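Zwei Greifer, eine Waschmaschine und viel Kabel

Seit September vergleiche ich abends zwei Parallelgreifer und die Kameras dazu. Der eine ist der Stuletti mit Metallfingern, der andere der Tak, bei dem die Finger mit Kunststoff verkleidet sind. Beide sind elektrisch, beide hängen am selben Controller, einem Kometti, den ich letztes Jahr gebraucht gekauft habe. Bisher hatte ich nur mit Klötzen und Bechern getestet. Das ging mit beiden gut und hat mir wenig gesagt. Also Wäsche.

Stoff ist für einen Greifer unangenehm. Er hat keine feste Form, die Tiefenkamera sieht bei dunklen Teilen wenig, und in der Trommel kommt alles zusammen: dunkler Stoff, glattes Metall, Reflexe am Türring, kaum Platz. Die Aufgabe war einfach gehalten. Ein Teil aus der Trommel holen, über den Korb fahren, loslassen. Gezählt wurde nur, was am Ende ganz im Korb lag. Ein Ärmel über dem Rand war ein Fehlversuch.

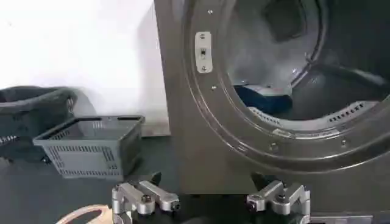
Dae-han Shin meinte dazu, die Handgelenkkamera sei bei so einer Aufgabe überbewertet, man solle lieber eine vernünftige Kamera von oben nehmen und das Geld in bessere Fingerbeläge stecken. Er hat damit zur Hälfte recht. Für den Weg zur Maschine reicht mir die obere Kamera völlig. Sobald der Arm aber in der Öffnung ist, verdeckt er genau die Stelle, an der gegriffen werden soll, und dann bleibt nur die Kamera am Gelenk. Bei den Belägen stimme ich ihm zu, dazu weiter unten.

Zuerst die Einrichtung, die hat am längsten gedauert. Der Kometti erkennt den Stuletti sofort, beim Tak musste ich die Baudrate von Hand setzen und danach die Kraftbegrenzung neu einlernen. Das Handbuch nennt den Menüpunkt anders als die Software. Ro-un Song hat mir schließlich eine Konfigurationsdatei geschickt, mit der es lief. Wer dasselbe Paar betreibt: Erst den Greifer unter Spannung setzen, dann den Controller starten. Andersherum meldet er Fehler 171 und will einen kompletten Neustart.

Gefahren wird mit halber Geschwindigkeit, in der Öffnung noch einmal deutlich langsamer. Der Arm selbst hätte mehr Reserven, aber die Kabel am Handgelenk sind bei mir mit Klettband befestigt, und ich wollte nicht, dass sie am Türring hängen bleiben. Eine Kabelführung steht auf der Liste. Die Anfahrt habe ich mit drei festen Wegpunkten gelöst, erst ab dem dritten übernimmt die Regelung nach Kamerabild.

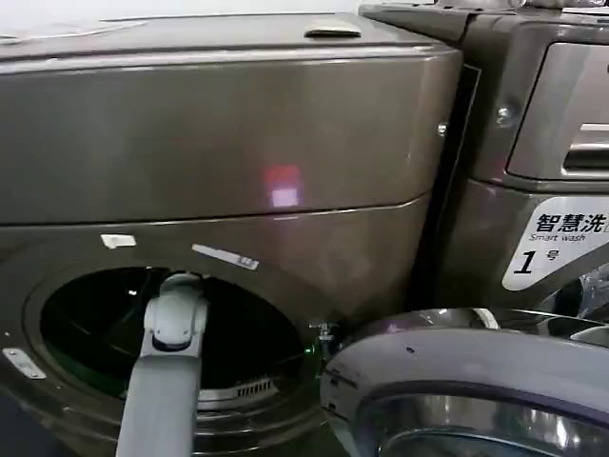
Pro Greifer habe ich 17 Versuche gemacht, immer mit denselben Teilen. Der Stuletti kam auf 9, der Tak auf 6. Das ist eine kleine Zahl, und ich würde daraus keine Kaufempfehlung ableiten. Interessanter war für mich, woran es jeweils lag.

Beim Stuletti sind die Finger schmal genug, um unter eine Falte zu kommen. Wenn er greift, dann meist richtig. Seine Fehler waren fast alle vom gleichen Typ: Die Finger schließen auf einer einzigen Stofflage, beim Anheben rutscht sie weg. Mit den Gummibelägen aus dem Zubehör wurde das besser, allerdings lösen sie sich an der Kante. Ich klebe sie inzwischen mit Kontaktkleber und lasse sie über Nacht liegen.

Der Tak hält besser, wenn er einmal etwas hat. Er kommt nur schlechter hin. Die verkleideten Finger sind breiter und stoßen unten an die Trommel, bevor sie unter dem Stoff sind. Der Controller deutet den Kontakt dann als Griff und fährt leer wieder heraus. Mit einer höheren Kraftschwelle passiert das seltener, dafür drückt er stärker gegen das Blech, und das war mir auf Dauer nicht recht.

Bei den Kameras war die Belichtung der entscheidende Punkt. Mit Automatik regelt die Gelenkkamera auf die weiße Wand, und in der Trommel ist dann alles schwarz. Ich stelle sie jetzt fest ein, so dass die Wand überstrahlt und der Stoff Zeichnung hat. Sieht schlecht aus, funktioniert aber. Draußen im großen Raum ist dieselbe Einstellung unbrauchbar, dort schalte ich zurück auf Automatik.

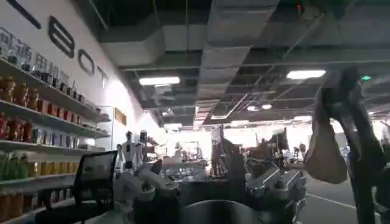 Die Umschaltung läuft im Moment über ein kleines Skript, das am zweiten Wegpunkt ausgelöst wird. Das Bild braucht danach einen Moment, bis es stabil ist, also wartet der Arm dort kurz. Schöner wäre eine Kamera mit größerem Dynamikumfang. Ah-rin Kang hat mir eine geliehen, die ich noch nicht angeschlossen habe, weil der Halter nicht passt. Neuer Halter ist gezeichnet, gedruckt ist er noch nicht.

Als Nächstes kommen andere Fingerspitzen an den Tak, schmaler und vorne abgeschrägt. Dann noch einmal dieselben Versuche mit denselben Teilen, und die Kraftwerte schreibe ich diesmal mit.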